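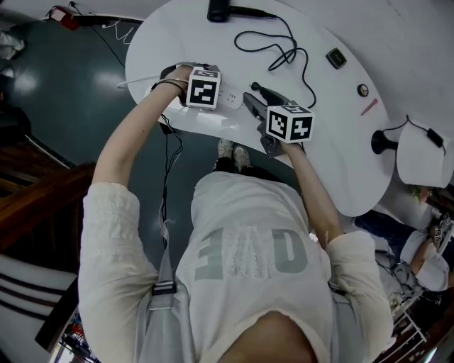 The white oval table, with the power strip and the cable still to be sorted.

Meenakshi Dubey plans shared work tables for Skustell, and most of her questions concern cable. "People specify the top and forget the cord," she says. "A cord that crosses the surface takes space from everyone seated there."

An oval top makes this harder. It has no corner where a power strip can be parked, so the strip drifts toward the middle. Dubey prefers to fix it underneath, 37 cm in from the edge, with one short lead per device.

Loops are her other complaint. "Undo the loop from the device end. If you pull from the plug end, it tightens." She ties the slack with cloth tape – wire ties mark a white finish.

Samuele Greco, who maintains the tables at the Cunero office, disagrees about the strip. He keeps it on top. "Under the table, it doesn't get checked," he says. His log for August lists 2 replaced strips, both mounted below. Dubey has read the log and still mounts hers below.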